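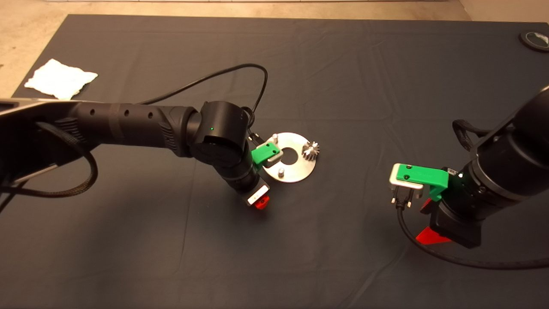 You get used to the lag before you get used to anything else, according to one of the two operators at Vostavura, and the other one nods and says give it a morning. They've both been at it since January. Small unit at the Waltley end of the estate, kettle by the door, shoes off if it's been raining.

The job just now is gears. A round metal plate with two pins standing up from it, a little bevel gear to go on, two arms to do it with. The operator moves a pair of leader arms by hand and the black ones on the table copy. Each go gets recorded and the recordings go off to train the thing to do it alone. Or that's the plan.

"People think you're programming it," the first operator says. "I'm not typing anything. I'm just doing it, over and over, slowly."

How slowly? Painfully, at first. Vostavura asked for 1813 good runs. When I visited they had 889, which they were fairly pleased with, and another 182 thrown out. Thrown out for what? Dropped gear, mostly. Or a cable getting in the way. Or, the second operator admits, "me scratching my nose and the arm going with me".

The cloth matters more than I'd have guessed. They tried a bare table and the gear skated off every time it was nudged. Dark cloth, bit of give in it, much better. Wrinkles are left alone on purpose. "If it's perfectly flat every time, it learns flat," says the first. "Then someone leans on the table and it's lost."

Do they ever want to just reach in and put the gear on? Both laugh at this. Yes. Constantly. You can't feel anything through the leader arms, so you're going by eye, and a pin that small dissapears behind a gripper finger the moment you get near it. The trick is to come in from the side and stop. Look. Then go.

A decent session is about 10 runs before a break. Past that the hands get sloppy and the recordings get sloppy with them.

Trestero, who are paying for the work, want a second part added once the gears are finished. Nobody's told them which. "Something with a screw," the second operator reckons. "It's always a screw in the end, isnt it."

Then the kettle went and they were back on.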